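Okay, settling in with tea, because I promised a few of you I'd finally write up how we run the supper swap on our street and it is going to take me more than one post. Bear with me!

The short version: eight households, one big pot of food per household per month, everyone goes home with a freezer full of other people's cooking. The long version is the rest of this thread.

It started in March, when Treasa Doherty from the end house had her knee done and we all brought her dinner. All of us. Within the same two days. She had five lasagnas, bless her, and she called me up laughing and asked if I wanted one back.

So I took one back (it was Hala Harb's, and it was better than mine, I have made my peace with that). And while I was eating it I thought, well, why does somebody have to have surgery for us to eat each other's food?

I put a note in the street chat and figured maybe two people would answer. Hadi Hattar wrote back before I'd put the phone down. He wanted to know if lentils counted. Lentils count!

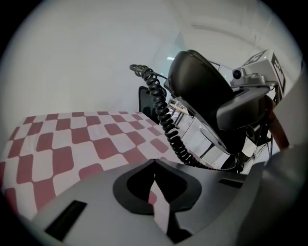 The red and white checks. You'll be hearing more about this tablecloth.

The way it works now: you sign up for one dish by the first of the month, you cook a batch big enough for eight households, you portion it, you freeze it flat, and you bring it over at 4 in the afternoon on swap day. Then you pick up one of everything.

Labels matter more than you would think. Name of dish, month, what's in it, how to heat it up. My first batch just said "soup" and Tamer Farah very politely asked me which one, and I had to say I wasn't sure, there had been a couple.

Masking tape and a marker work fine. I tried fancy freezer stickers and they all came off in a little heap at the bottom of the drawer. Tape goes on before the food goes in the freezer, while the container is still at room temperature, and press the corners down good.

What freezes well, from our experience: chili, dal, meatballs in sauce, pulled chicken, most soups, stuffed shells, beans of every kind. What doesn't: anything with big chunks of potato. They go grainy and sad. I've been told there are ways around it and I haven't met one yet.

Cream soups are a maybe. I leave the cream out and write "stir in a splash of cream" on the tape, and so far people have been nice about it.

Money! I know some of you asked. We don't settle up. One month you make a pot of beans, another month you do something with beef, and over a year it comes out close enough for neighbors. My own batch last month cost me $44 and that was with good sausage, for a freezer full of dinners. I was pretty happy with that.

If somebody's having a tight month they make rice and beans and nobody blinks. Nisreen Nimri made a plain red lentil soup in the spring with lemon and cumin and it is the thing my kids ask for by name.

Now, allergies. Please have this talk before you cook anything. We've got one no-nuts house and one no-dairy house, and the whole street just cooks without nuts now. For dairy, the cook sets a portion aside before the cheese goes in. It takes a minute and then everybody's included. 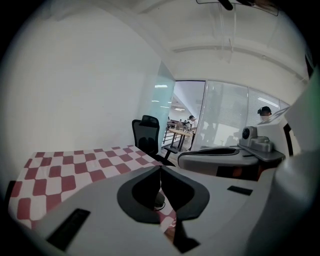
Same red and white checks again.

I did say more about the tablecloth, didn't I. I've got a soft spot for a red and white check – my aunt had one on her kitchen table for as long as I knew her, and I can't see one without wanting spaghetti. If you're hosting a swap, put a cheerful cloth down. People stay and talk longer, and the talking is half of why I do this.

A few people asked if they could join from the next street over. My feeling is eight is plenty for one pot. Past that you need bigger equipment and a bigger back. Start your own! I'll happily send you our sign-up sheet and you can change whatever you like.

Next month I'm down for white bean and kale, Hadi's doing his lentils (of course), and Treasa has announced, on her new knee, that she is making lasagna.

Send me your best freezer recipes in the replies, please, especially anything with cabbage. I have a lot of cabbage.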